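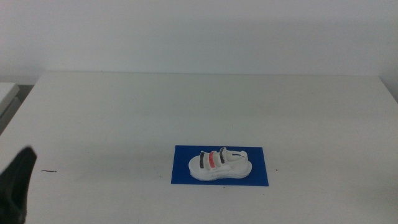 Call for participants: children's sandal fit and wear study

Perkar is looking for parents who are tired of buying kids' sandals that fall apart by August. If you have ever read the words "grows with your child" on a shoe box and laughed, you are who we want.

Some background. Most of what gets claimed about children's summer footwear has been tested badly, if at all. An adult bends the sole by hand, says it feels flexible, and the word "flexible" goes on the tag. A child tries a pair on for two minutes in a store, says they're fine because there was talk of ice cream, and the word "comfortable" goes on too. We don't sell sandals and we don't much care who looks good at the end of this. We want to know what three straps do that two don't, whether a thick sole helps a small child or trips one, and how long a bright strap stays bright.

We have room for 44 families. Each family gets two pairs, one of our plain three-strap test sandals and one ordinary store pair with the labels removed. You won't be told what the store pair cost until the study is over. Parents in our first round, which we called Flillilura, found out the price early and their ratings went up overnight. We threw out a month of answers.

What you would do

Have your child wear each pair for 21 days of normal use. Normal means sidewalk, yard, playground, the back seat of the car. Please don't save them for nice occasions.

Keep a short log. We need hours worn, any red marks on the foot, any strap that came undone without help, and any refusal to put them on. "She hated them" is a perfectly good entry. "Great shoe!" tells us nothing and we will write back asking what you meant.

Bring both pairs to our fitting room on Guzmán Street twice, once at the start and once at the end. Visits take under an hour. We measure feet with the child standing, look over the straps and soles, and ask your child some questions directly. You may be asked to let them answer.

Who can take part

Children ages three to seven who walk without support and are not under treatment for a foot condition. Siblings are welcome, but each child counts as a separate place. You need to be able to get to us on your own; we can't cover travel.

We can't take anyone who works for a shoe company or a shoe store, or who gets free products in exchange for reviews. We do check.

What you get

$170 per child, paid after the second visit. If you drop out after the first 21 days with a usable log, you get $100. If your child outgrows a pair partway through, that counts as finishing, so tell us and come in. You keep the store pair. The test pair comes back to us in whatever state it's in.

What you don't get is a promise that these sandals are good for your child's feet. We have no idea yet.

How to apply

Fill out the form at the Brarnley Community Center front desk, or ask them to mail you one. Put your child's current shoe size and the size you would buy if you had to guess. We're interested in the gap. Calls are returned between 4 and 6 p.m. Places are filled by size, so a late form in a size we're short on may beat an early one.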